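Ruwan Chowdhury
2022-09-13

Spent most of the summer working out what our lab needs to buy for the tabletop manipulation work. A few people asked how we did the budget, so I'm putting it in a thread. We're a small group and none of this will apply to a big one.

First thing we did was write down the jobs. Picking up small desk items, moving them, putting them in a bin, standing things back up. No heavy lifting and no tools. That list took one afternoon and it settled more arguments than any spec sheet did.

The quotes we got for arms all put payload at the top. We don't care much about payload. Reach matters, and so does how long a replacement wrist takes to arrive. Ask for that in writing. Prandov gave us a number of weeks. Stondotine said "it varies," and we moved them down the list.

The arm is the line everyone looks at. It came to a bit over half of our total. The rest went to the gripper, spare fingertips, mounting, a safety scanner, a workstation with a decent graphics card, shipping, and electrical work in the room. The electrical work was the one we'd missed in the first draft.

Fingertips wear out. Jamila Siriwardena ran the last setup here and went through 15 pairs in a year, so we budgeted for the same. They're cheap, but the purchase form takes as long as it does for an expensive part, so order them all at once.

We compared two plans. Plan A was two arms right away. Plan B was one arm, plus a simulation setup where we can try tasks before anyone books time on the hardware. Plan B won. One arm sits idle a lot if you don't have tasks ready for it.

What simulation costs us: one workstation, storage, and Sekar Pangaribuan's time. His time is the big item. If your plan says simulation is free, add a person to it. Ours has him down for 5 months.

What we get for it is answers to questions we'd otherwise pay to learn. Is a two-finger gripper wide enough for the things on our list? Do the fingers have room to come down on both sides? Where does the arm have to stand so the forearm isn't in the way?

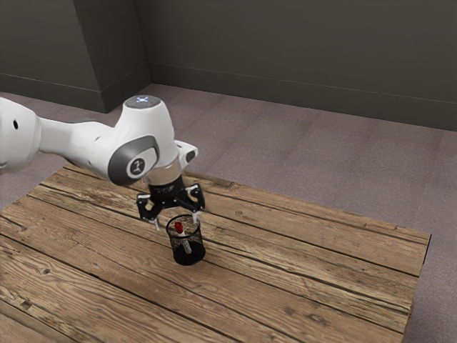
The gripper choice came out of that kind of test. We had a quote for a three-finger hand at several times the price, and I couldn't find a task on the list that needed it. The two-finger one stays in the budget. Lakmal Barua still wants the bigger hand for next year – fine, but it goes in next year's request.

Sim won't tell you everything. Contact with thin or flexible things is where I trust it least, so we kept 71 hours of arm time set aside for checking results on real objects before we order anything else.

The table. We'd put down $400 for it and Tin-yau Yang asked why so little. Fair question. A table that shakes will ruin your calibration. We're getting a heavier one and bolting the base down separately.

Service contract: we took the first year only. Thambiah offered three years at a discount, but our grant ends in May and I can't commit money past that. Check your end dates before you sign anything.

Order goes in next week. If anyone has bought a safety scanner recently and was happy with the mounting kit, please reply with which one. Ours is the last line without a price.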